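Vollorwood Neighbors Forum > Off Topic > Home haircuts, who's brave enough?

Thursday, April 16, 2020

pisholm_pat
OK so week whatever of no barber and my hair is touching my collar. I'm 58 and haven't had hair on my collar since high school. My wife says she'll do it but she also says that with a look on her face I don't love. Has anybody here done their own or let family do it? How bad was it? Should I just wait?

gravelroad
Do it! I did my two boys on the back porch Sunday and they look fine. Start with a longer guard than you think you want and go shorter. Also wet hair lies to you, cut it dry if you're using clippers.

tunafishmelt
Disagree on starting with clippers at all. Scissors are slower but you can't put a bald stripe in somebody with scissors. Ask me how I know about the stripe. (3 on the top, forgot to snap the guard back on after cleaning it, straight up the back of my husband's head. He wore a ball cap for 13 days.)

gravelroad
lol well that's a guard problem, not a clipper problem. Scissors on short hair in the hands of a beginner looks like a lawn mowed by a goat.

tunafishmelt
My goat lawn looks better than the stripe did!!

lumanlan_lou
I've been cutting my own for years, so here's my two cents. Most bad home haircuts are dull, dirty blades. People dig the clippers out from under the sink, there's old hair packed in there, it pulls and snags, and then they push harder and get lines.
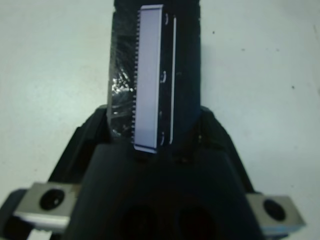

Brush it out, put a drop of oil on, let it run a few seconds, wipe off the extra. Then go against the grain, slow, and overlap your passes. For the neckline get somebody else to do it, I don't care how many mirrors you have.

pisholm_pat
Lou, can I use cooking oil? All we've got is olive.

lumanlan_lou
Please don't, it gets gummy. Sewing machine oil is OK.

plindus_fan
Or just let it grow? Who is seeing you? I'm going full 1974 over here and I love it.

pisholm_pat
My boss, on video, every morning at 9. Wife has found the clippers. Wish me luck, going in with the longest guard.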